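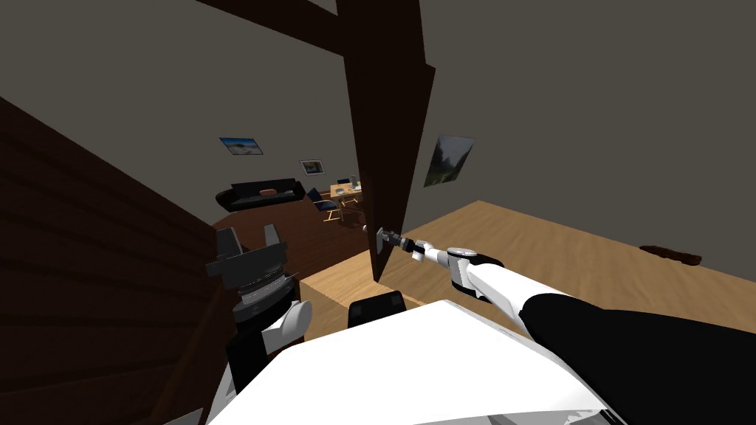
Perguntas frequentes sobre o aluguer de férias na Quinta Radonjić

Atualizado em 2019-07-18

Quantas pessoas cabem na casa?
A casa principal recebe oito hóspedes em quatro quartos, e o anexo junto ao pomar leva mais dois. Se vierem com um bebé, temos berço e cadeira alta, basta pedir na reserva!

Qual é o tamanho da propriedade?
A casa tem 268 m² e o anexo tem 52 m². O terreno desce até à ribeira e podem passear por ele todo, incluindo o olival (em junho, ao fim da tarde, é o nosso sítio preferido).

A piscina é privada?
É, e só para quem está na quinta. Fica aberta todo o ano, mas a água só é aquecida mediante pedido feito com 5 dias de antecedência. A vedação tem fecho de segurança para crianças.

A que horas podemos entrar e sair?
Entrada a partir das 16h, saída até às 11h. Se não houver ninguém a chegar nesse dia, ficam até depois do almoço com todo o gosto. Perguntem na véspera.

Quem nos recebe?
Quase sempre a Ketsara Intarasuk, que gere as estadias pela Drasetti e conhece cada caminho destas colinas. Chegadas depois das 22h fazem-se com o código do cofre de chaves, enviado por mensagem.

Os quartos têm ar condicionado?
Todos os da casa principal. O anexo tem paredes grossas de pedra e ventoinha de teto, e dorme-se lá maravilhosamente! 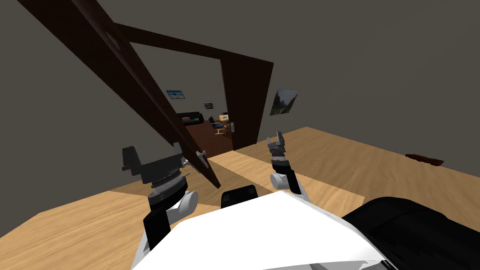

Porta de madeira castanho-escura e quadro de paisagem na parede.

Podemos levar o cão?
Sim, até dois cães por estadia, com um suplemento único para a limpeza. Pedimos só que não entrem na piscina nem subam para as camas.

Há internet?
Há fibra na casa e no anexo, e o sinal chega bem ao alpendre. Junto à ribeira não chega, e ainda bem.

Onde fazemos compras?
A mercearia Sirnetine, na aldeia, tem pão quente logo de manhã e uns queijos de cabra fantásticos. Para compras grandes, contem com vinte minutos de carro.

Como se paga a reserva?
Trinta por cento no momento da reserva e o resto até quatro semanas antes da chegada, por transferência ou através da página Vavurex. A caução é devolvida na semana seguinte à saída.

A quinta está à venda?
Perguntam-nos isto imensas vezes! Não está, mas a Drasetti acompanha outras casas na zona e a Ketsara marca visitas às quintas-feiras.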